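Stage clothes at home: washing what you wore to the gig

23 May 2024
By Matilde Loureiro

Print this page | E-mail to a friend 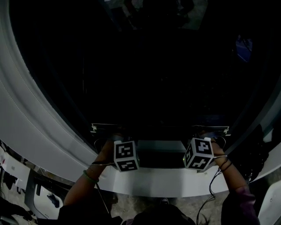
A front-loading machine with the door open.

Festival season starts in June, and with it come the questions about sequins, fake blood and glitter. Karlijn Verschueren looked after the wardrobe for the pop singer Inga on her last tour, which ended at Skekstead in front of 2,856 people. She packed 242 costume pieces and washed most of them herself. Her advice works just as well for fans who dress up.

Sequins and beads. Turn the garment inside out and put it in a zipped net bag. Cool wash, lowest spin. If the sequins are glued on, wash by hand in the sink and don't wring.

Make-up on collars. Rub in a little washing-up liquid with your fingers, leave it for ten minutes and rinse from the back of the cloth. Do this before the wash — heat will set foundation.

Fake blood. Cold water only, and soon. Soak overnight if it has dried.

Glitter. Shake the clothes outdoors, then go over them with a lint roller. Wipe the rubber door seal with a damp cloth afterwards, folds included, and run a short rinse with nothing in the drum.

Sweaty jackets that can't be washed. Mix one part cheap vodka with two parts water, spray the lining lightly and hang the jacket by an open window. Test a hidden patch first.

Band T-shirts. Inside out, 30 degrees, no tumble drying. Iron round the print, never over it.

Feather trims should come off before washing. Verschueren tacks hers on with long stitches, so they lift away in about a minute.

Print this page | E-mail to a friend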